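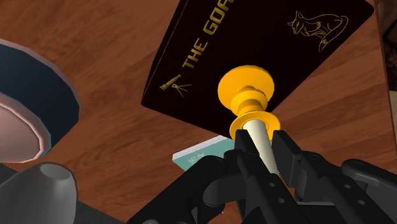 Last updated July 4, 2026
By Onyekachi Okonkwo

The Nestia sorting arm — for shops, stockrooms and back tables where no two things are the same shape

If you have ever worked the receiving table at a secondhand store or a house clearance warehouse, you know what comes out of a box. A book, then another book under it, then a dish, then something turned on a lathe that might be a candlestick and might be a piece of a chair. Most sorting machines want a thousand of the same carton, all facing the same way. Nestia was made at Falton for the other kind of table, and before any arm goes out to a customer we spend a good long while in simulation, setting it loose on mixed tabletops like the one at the head of this page, where it has a cream rod with a yellow top between its fingers and a big black book lying right behind.

That sort of pick is the one we care about most. A slim rod is easy enough to hold when it stands by itself in the middle of a bare table, and a good deal harder when there are books close by that you would like to leave where they are. The gripper has two main fingers that close on either side, and the pressure is set by item type, so your people can tell it once that ceramics get the light touch and hardcovers can take a bit more. We ship it with 448 item types already named, and you can add your own in plain words from the screen at the side of the table.

What it does during a shift

Nestia picks one thing at a time from the receiving table and puts it in a bin. You decide what the bins mean. Books in one, dishes in another, a third for anything a person should look at. We do ask that you keep that third bin, and keep it within easy reach of a chair, as a fair part of the value in mixed goods is in the odd pieces and your staff will know them when they see them. The arm can read large lettering on a cover when enough of it shows, but it won't price anything, and it won't decide what goes in the trash. Those two jobs stay with people, and we have left them out of the software on purpose.

What it changes for the people there

I want to spend a little time on this, as it is the part of the page I get the most mail about. At Lawal, a resale warehouse that has been running 2 arms since November, the sorting crew used to stand at the table for the whole shift, leaning in and reaching across. Now they take turns. One person minds the arms and clears the third bin, and the others have moved to cleaning, testing and pricing, which most of them had wanted more of anyway. (One fellow missed the table and asked for it back, so he has a table of his own next to the arms, and he is very happy there!)

It hasn't all been smooth. In the first weeks the crew felt they were waiting on the machine, and they were right. Nestia is slower than a practiced pair of hands on easy things like paperbacks. Lawal now pulls the paperbacks out by hand before the boxes are tipped, and that small change did more for everybody's mood than any update we sent. We also learned to put the pause button on both sides of the table, low enough to reach from a stool.

If you are thinking about an arm, please bring your table crew in before you order. Let them name the bins. Let them say where the arm should stand and which way it should swing. We will gladly hold the planning call at shift change so that both groups can be on it, and we don't charge for a second call if people have gone home and thought of something — they nearly always have.

What comes with it

One arm with its two-finger gripper, in black. The Torow table mount, which bolts to any flat top at least 40 inches long. The side screen, two pause buttons, a spare set of finger pads, and a printed guide that lies flat when it's open. Training takes a day at your place, with your own goods on your own table, and we like to have everyone there who will be working near the arm, including weekend staff.

Ordering and parts

The part number for the full set is 1352. Finger pads wear with use and can be ordered by themselves under the same number with a P on the end. If you are replacing an older mount, tell us which one when you write and we'll check the bolt pattern before anything ships.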